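Suture pads: keeping the surface usable

Posted in Bench notes

The fourth pad went on the bench on Saturday, a Brophy, and I have now used it long enough to compare it with the two Funby pads and the Pameck one. The subject is the pad and the thread. Stitches will get their own post.

Weight first, because the postage depends on it. The Brophy is 229 g on my kitchen scale. It arrived dry in a sealed bag with a dusting of powder, which I rinsed off under the cold tap.

A dry pad drags. The thread catches on the surface, the loop lifts when it should slide, and the knot locks early. A wetted pad lets the thread run, but it also throws back a great deal of light, and black thread is easier to follow against pink than against glare. I set the lamp at 700 lumens and moved it to one side until I could follow a strand across the surface.

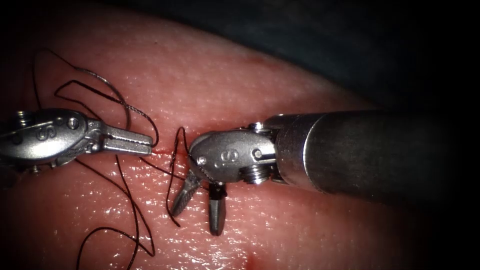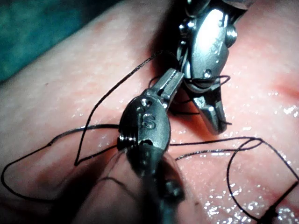

Pink pad, both views. The black thread is in both.

Thread length matters more than I had allowed for. Over 15 cm and the spare loops get between the instruments and have to be cleared before each throw. I now cut to 11 cm for single knots and accept the waste. Celtley sell it on a reel, so the waste is cheap.

Cuts close up well on the Brophy if they run parallel to the long side. Across the short side they gape, and the Funby pads do the same. The Pameck is stiffer and holds its shape either way, but the top layer tears if the needle goes in too near the edge of the cut.

Storage: rinse, pat with a lint-free cloth, dust with cornflour, back in the bag, flat. Folding leaves a crease that stays in for days.

Next I want to try the thicker Celtley thread on the Pameck, with the same lamp position.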